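Recording pick demos with the hand-held gripper – quick guide

Kylie Mudgway, Kingi project notes. Updated April 1, 2023

Short version for people who just got a gripper and want to start today. Long version is in the Stavuleo wiki, still half written, sorry.

Before you start
Charge the battery. Wipe the lens. Free up 538 MB per batch or the recorder stops without telling you.

Do the calibration wave. Open and close the fingers fully, twice, then hold still until the beep. Skip it and the finger width comes out wrong for teh whole batch.

Setting up a pick
Soft surfaces please, we have plenty of tables already. Cushions, beds, a folded towel. Put down two things and let them overlap a bit. Shiny wrappers are good – the tracker struggles with glare and the model needs to see more of it.

Leave the room as it is. Background mess is fine.

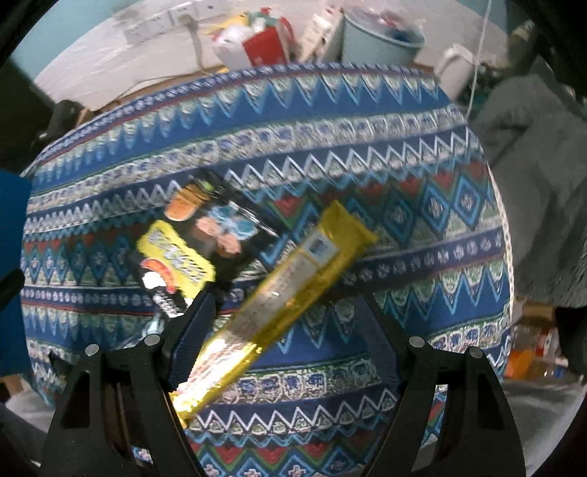
Coming in on two snacks, gold bar and dark package, on a patterned pouf.

Come in slow, fingers open. Get the item between the fingers before you close. Lift straight up, count to two, set it down somewhere else on the same surface. Stop recording. One pick per clip.

Missed it? Keep the clip, tag it "miss" and go again. Don't fix a bad grasp with your other hand, those clips get thrown out.

Change something every few clips. Angle, order, which item is on top. 300 clips of the same grab is worth very little, we learned that in July.

Naming and upload
Room, surface, item, number. So bedroom_pouf_bar_1407. No spaces. Upload at the end of the day, not after each clip, the server chokes.

Target is 400 good clips per person. Misses dont count toward it but send them anyway.

Gripper won't pair – hold the button till the light goes off, then try again.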